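About Us

Hi, and thanks for clicking on the page most people skip! I'm the founder of Skonier, and I wrote this one myself, so if it rambles a bit, blame me and not the web folks.

We help companies write the rules for working around robot arms, and then we teach people to follow them. That's the whole business. We don't sell robots, we don't take a commission from anyone who does, and we don't fix them either (though I still get asked about once a week, usually by my brother-in-law).

How we got started

I spent eight years as a shift lead in a packaging plant, and for most of that time our safety rules lived in a binder. It had 179 pages. I read all of them, twice, and I can tell you that page 112 was a second copy of page 111. When something stopped on the line, people did what the person before them had done. Sometimes that was fine. Sometimes it was a guy leaning through a gate with one foot holding it open.

So one November I sat down at my kitchen table and wrote my own version for my crew. Plain words, big type, one sheet for each job. The plant across the road asked for a copy, then asked if I'd come talk to their night shift, and I said yes before I'd thought about what to charge. I charged them for gas. I've gotten better at that part.

What we do all day

Most of our work is on the floor with the people who'll be using the rules. We come in, we watch a task from start to finish, and we ask a lot of questions that sound dumb. Who can restart this? Where do you stand when you're teaching it a new position? What do you do when a part gets stuck in the fingers? You'd be amazed how often three people on the same shift give three different answers, and every one of them is sure.

Then we write. A first draft goes back to the floor and gets marked up (we bring the pens), and we keep going until the people doing the job say it matches the job. Only after that does it go upstairs to be signed.

We do read the official standards, cover to cover, and we keep up with the revisions. Somebody has to! But a standard is written for every kind of plant there is, and your sheet only has to work for yours. Our job is getting from one to the other without dropping anything important on the way.

A few of the rules we teach

Every site gets its own set, but some things show up nearly everywhere. I'll share a few, and you're welcome to borrow them.

Anyone going inside the working area carries their own lock and puts it on themselves. Not a buddy's lock, not the shift lead's lock. If four people go in, four locks go on.

Teaching is done at slow speed, with the enabling switch in the hand of the person closest to the arm. If you're inside, you're the one holding it.

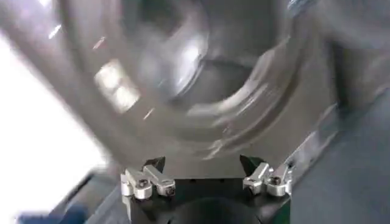 Check the fingers at the start of every shift. Put a hand tool on the bracket screws with the power locked out, look the tips over for chips or bends, and write down what you found even when you found nothing. A loose finger may hold a part all morning and let go of it after lunch, and then everybody blames the program.

Keep the reach of the arm marked out on the floor, and measure it with whatever the arm is carrying. A lot of sites measure to the wrist and forget the gripper, and the gripper forgets nobody's shins. Measure again when the tool changes. Yes, again. Yes, even if it's "basically the same one."

If the arm stops and you don't know why, treat it as if it's about to move. It could be waiting on a signal, and a waiting robot looks exactly like a switched-off robot. I say this one so much in class that a group at one site had it printed on a mug for me. I drink from it every day.

And look up. People are good about watching the floor and terrible about watching overhead. Lights, ducts, sprinkler pipes, hanging signs - all of that needs to be on your site drawing if there's any chance the arm and its tool can get near it. Same goes for shelving. We ask for a slow dry run at the highest and widest positions before anything runs at full speed, with one person on the stop button who has no other job at that moment.
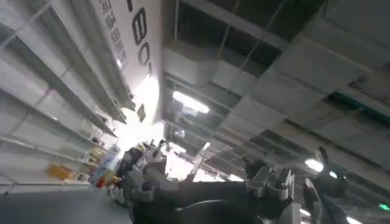
Gripper up, with the shelving, hanging sign and ceiling lights behind it.

Our programs

Trodach is our walk-through service, and it's where nearly everybody starts. We spend two days on your site and leave you with a list of what needs fixing, sorted by how soon. The first version of that list had a color code, a number code and a letter code, and no one could read it, including me. Now it says "today," "this month" and "this year." Much better!

Grasso is the training course. It takes 8 hours, split over two mornings so your people aren't nodding off by mid-afternoon, and at least half of it is hands-on with your own equipment. There's a practical check at the end where you lock out, enter, clear a stuck part and hand the area back while one of us watches. You can take it as many times as you need to. We've had people with twenty years on the floor need a second go, and I think more of them for coming back.

Eltar is the yearly review. We come back, pull out the sheets we wrote together and see which ones still match what's going on. Tools get swapped, racks get moved, someone adds a table. Expect changes. The sites that worry me are the ones that tell us on the phone that nothing's different.

How we like to work

We go to every shift, nights and weekends too. The overnight crew usually knows more about the odd stops than anybody, and they're the ones who never get asked.

We keep each rule sheet to one page. If it won't fit, it's probably two jobs and needs two sheets. I've argued about this with plenty of quality managers and I'm happy to argue about it with you, ideally over coffee.

We write in the languages your crew reads. Where we can't do the translation well ourselves we hire a translator who's willing to put on the shoes and the glasses and come stand on the floor with us, and the wording always comes out better.

And we don't hand out names. When someone tells us they've been skipping a step, we write down the step and what makes it a pain to do. A gate that takes forever to reset is going to get propped open by somebody sooner or later, and I'd much rather fix the gate.

Who we are now

We're a small company and we plan on staying pretty small. Our trainers all came off the floor - maintenance, packing, tool change, a couple from warehouse work - and every one of them has run a shift. New trainers tag along for a full season before they teach alone. There's also an office dog, who is not allowed on site visits and is bitter about it.

Last year 70 sites had us in for one thing or another, and our newsletter just passed 1000 readers, which tickles me, as it's mostly me going on about floor tape and lock tags. You can sign up at the bottom of the page. It comes out when I've got something to say, so don't set your watch by it.

Come say hello

If you're adding your first arm, or your fifth, or you've inherited a binder like mine, drop us a line using the contact form. Tell us what the robot does, what it picks up and how many shifts you run. Photos of the area help a lot, and please don't tidy up first! We answer everything ourselves, normally within two working days, a little slower in November when everybody wants their yearly review done before the holidays.

Page last updated 25 May 2024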